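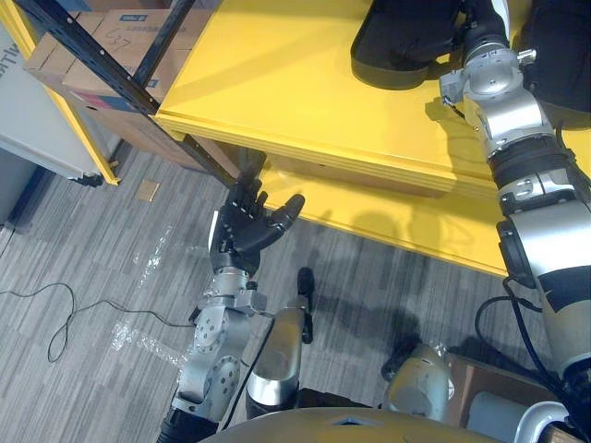

Felista Ndung'u
Responsable de datos, Enciclopedia Histórica Rorketti

Incidencia: fechas equivocadas en las cartas de la abadía de Bistcombe
Abierta: 2018-12-02
Estado: en observación
Prioridad: media

Descripción del problema
Un lector nos escribió que la carta del abad sobre el molino aparece en la cronología un año antes de la elección del mismo abad. He revisado la ficha y el lector tiene razón. La carta lleva en el manuscrito la fecha de febrero de 1641 y nosotros la mostramos en febrero de 1641, pero el escribano contaba el año desde el 25 de marzo. Para el lector de hoy es febrero de 1642.

Perdón, corrijo lo anterior: en 1641 ya no había abad en Bistcombe, la carta que cito es del administrador de las tierras. El abad es de otra ficha con el mismo error (1341, debe ser 1342). Dejo las dos anotadas.

Alcance
La colección tiene 2.873 fichas. El error afecta solamente a las que tienen fecha entre el 1 de enero y el 24 de marzo, y solamente si la fecha fue copiada del manuscrito sin convertir.

Pasos realizados
1. Busqué en el módulo de importación Vomton la opción «inicio del año». Estaba puesta en «1 de enero» para todas las colecciones.

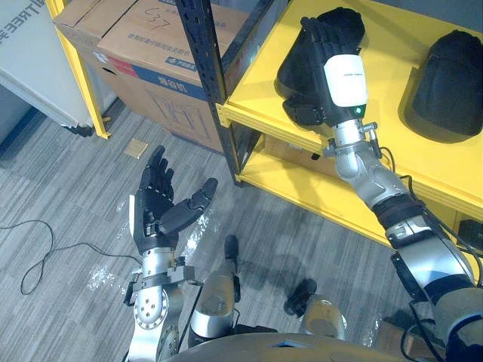
2. Cambié la opción a «25 de marzo» en la copia de pruebas y volví a importar un grupo pequeño. Las cartas inglesas quedaron bien. Tres cartas recibidas de Florencia también quedaron bien, lo cual me sorprendió hasta que recordé que allí usaban el mismo inicio de año.
3. Las cartas de Venecia salieron mal. El año veneciano empezaba el 1 de marzo, y una carta del 10 de marzo ya pertenece al año nuevo. Vomton le suma un año que no le corresponde.
4. Volví a la configuración de antes y pedí opinión a la redacción. 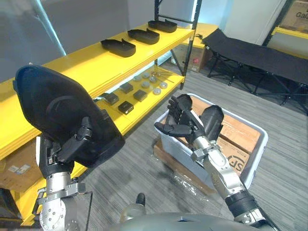
Vimala Arumugam: Yo no cambiaría la opción general. La regla debe depender del lugar donde se escribió la carta, y ese campo ya lo tenemos en la ficha. Además os pido que se conserve el año tal como está en el manuscrito, con la doble forma 1641/42, que los historiadores la buscan así.

De acuerdo con Vimala. He añadido un segundo campo, «año del documento», que no se modifica nunca. La cronología toma ahora el «año normalizado», calculado según el lugar.

5. Importación completa en pruebas. El registro dice que se procesaron más de 3.000 fechas, es decir, más que fichas. La explicación es que algunas cartas llevan dos fechas, la de escritura y la de recepción, y cada una se convierte por separado.
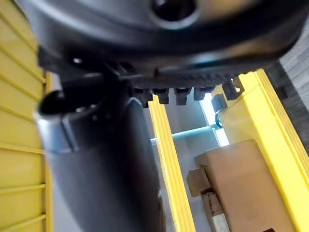

6. Comprobé a mano las dos cartas del principio. La del administrador aparece en 1642 y la del abad en 1342, después de su elección.

Pendiente
Las cartas sin lugar de escritura siguen con el 1 de enero y un aviso visible. Falta también decidir qué hacemos con las citas: quien copió la cita antigua tiene el año incorrecto, y la página no le informa del cambio. Propongo una nota de corrección al pie de cada ficha modificada. Espero respuesta de la redacción antes de pasar los cambios a la web pública.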